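The Man Who Read Out the Birthdays

For 292 months, a small station kept the past on air between the tide times and the lost dogs

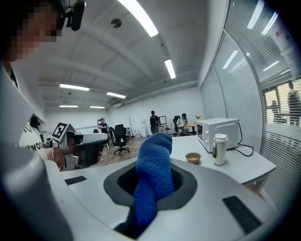
Ten to seven, every morning

Cleiton Prado never wanted to be on the wireless. He wanted to mend transmitters, and in 1971 the owners of Radio Hestar let him do that for nearly a fortnight before the breakfast presenter went off to get married and forgot to come back.

Prado was handed a microphone, a mug and a hardback almanac with the spine gone. At ten to seven he was to read whatever had happened on that date. The almanac was strong on naval engagements and the deaths of minor bishops. Breakfast in the Hestar valley became rather bloodthirsty.

"People complained if I skipped a battle," he says. "They'd have their toast ready."

The item was called On the Day, the owners having spent their imagination on the curtains. It ran for three minutes, sponsored by Dwivedi, a carpet shop, whose advertisement was always read immediately after the deaths.

Trouble with the bishop

By the second winter Prado had noticed that the almanac was wrong. It killed the same bishop in February and again in June, and opened one canal twice. He began writing to libraries, and kept the replies on cards in a biscuit tin. When the tin filled up, he bought more biscuits.

There were about 2000 cards by the end, in handwriting that gets smaller as the price of stationery rises. Sorcha Moynihan, who produced the programme in its last decade, remembers being given a card on her first morning that said only "Balloon. Check."

"I checked for a week," she says. "There was no balloon."

The audience at its height would have filled a decent football ground, provided the ground was not very decent. Listeners sent in their own anniversaries, and Prado read those too, so that the coronation of a king might be followed by the arrival of a chest freezer in Fotetia Road.

Off the air

The end came when the station was bought by Amix, which owned 150 others and played the same 100 songs on all of them. Prado's last broadcast covered a treaty, an eclipse and a retirement, his own. Then he read the carpet advertisement.

The tins are under Moynihan's stairs. She is typing up the cards and has reached April. The bishop is still dead twice.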